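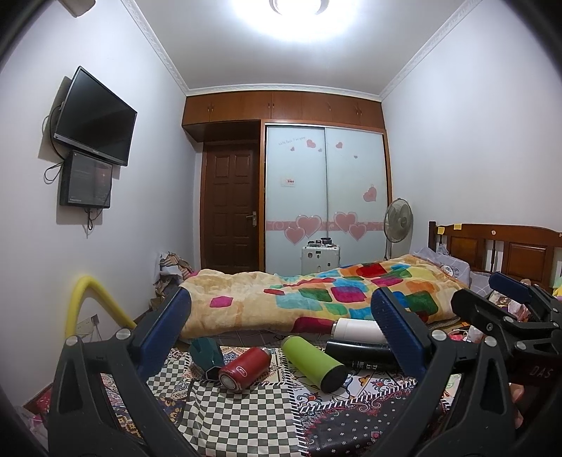 Last updated: January, 6 p.m.

So I finally made it to the Wornik open day, and I went in with one question — can a machine tidy a bedroom yet? Marloes De Haan showed me around and let me ask 2 hours of silly questions. Bottles and a can heaped on a patterned cloth look like nothing to you and me, but with one bottle lying under another container, which do you grab first? She said they have 3,744 tries logged on small stuff like this (wow!) and the pile still wins a lot. Blankets are worse. My verdict: great fun, go if you can, but I'm still picking up my own room for now. Parking was free after lunch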